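Lutover repair evening moves to the old Wastside bakery

The monthly repair evening in Lutover has a new home. Starting in April, the group behind it will meet on the first Wednesday of the month in the former Wastside bakery, just up the hill from the bus stop, and anyone who remembers the smell of that place on a winter morning will be glad to hear that the lights are going back on.

For the past 2 years the evenings were held in the side room of the library, which was kind enough to lend it but was never really built for people carrying in floor lamps, kitchen chairs and the odd sewing machine. On busy nights the line went out past the returns desk and into the lobby, and more than one neighbor went home with a toaster still under one arm. The bakery has a wide front door, plenty of outlets along the back wall and, best of all, a ramp.

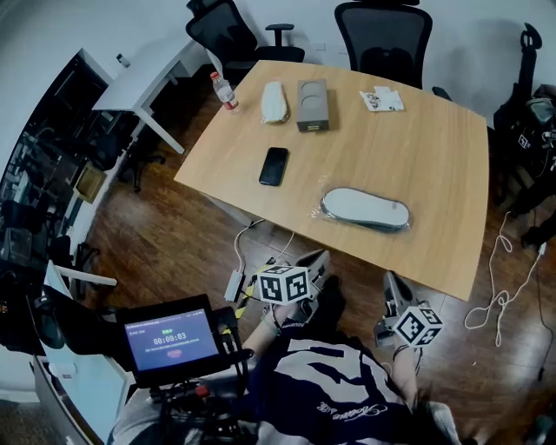
Shoes and bags have quietly become the most popular thing people bring in. At the last evening before the move there were more boots than lamps, and the organizers have decided to set aside a corner for them, with glue, waxed thread and a good strong light. If you have a pair with a loose heel or a strap that has given up, clean them before you come and leave plenty of time, as glue needs a while to set and there is usually someone to chat with while you wait.

The move was made possible by a grant of $2000 from Cloltico, the hardware store on the main street, which has also promised a drawer full of screws, washers and fuses. Part of the money went toward rewiring, and the rest will pay for heating through the colder months. The Huanca café next door will stay open late on repair evenings and will sell soup and cornbread, and visitors are welcome to carry their bowls across the yard.

Almost 90 people came to the final session at the library, a lovely crowd for a wet night, and 112 households have now signed up for the newsletter that tells everyone what can and can't be fixed that month. Microwaves and gas heaters are still off the list, and so is anything too heavy for one person to lift.

Doors open at 6 p.m. and the last repairs are taken in at 8. Repairs are free, with a jar by the door for those who would like to put something in it — and parking is easiest behind the church, where the gate will be left open until 9.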